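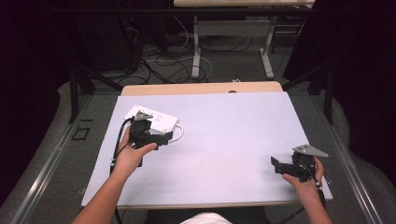

White power strip laid diagonally on the white board, thin cord looped beside it.

From: Ihor Romaniuk
To: rakstead-benches
Date: 11th June
Subject: Re: power strips on the wooden tables

Kopecký wrote:
> Can we settle where the strips go? At Peklow they are screwed to
> the table edge and the cords hang straight down. Somebody also
> asked whether the thin cords are good enough for the heaters.

No screws in the tabletops, please. The white boards get lifted for cleaning and a fixed strip would be in the way. Lay the strip on the board at an angle, sockets up, so that bulky plugs don't foul each other.

Cord: one loose loop at the strip, no tight bend where it enters the housing. Don't coil the excess under load. Spare length goes off the left side.

Heaters: no. The limit I want per strip is up to 810 W in total, thin cord or not. Anything above that gets its own wall outlet. Don't plug one strip into another.

Scuffs on the boards are only cosmetic. Wipe with a damp cloth after the strip is unplugged and moved off. The Briniria order from January included 16 spare boards, so swap any that are cracked.

Peklow can keep the screws until their tables are replaced.

Ihor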